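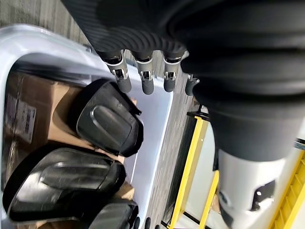
Written by Viktória Fodor, Nurkano workshop guides. Last changed 30/04/2025

4. Storing parts on the Grulell shelf

1. Let the shelf stand level before you load it. Turn the feet by hand only.
2. Put the heavy parts up first, one by one, with both hands.
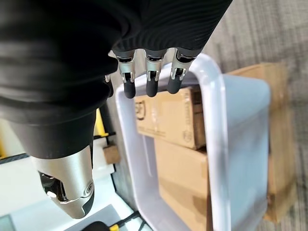
Fig. 3 - Three fingertips pointing down.

3. Write the part name on a Lollus label and stick it to the front lip.

Caution: do not load one level with more than 60 kg.
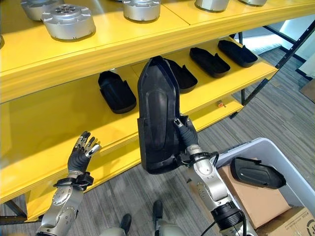
4. Wipe the levels with a dry cloth every December - no spirit, it makes the paint dull.

Note: spare feet are sold under order number 1836.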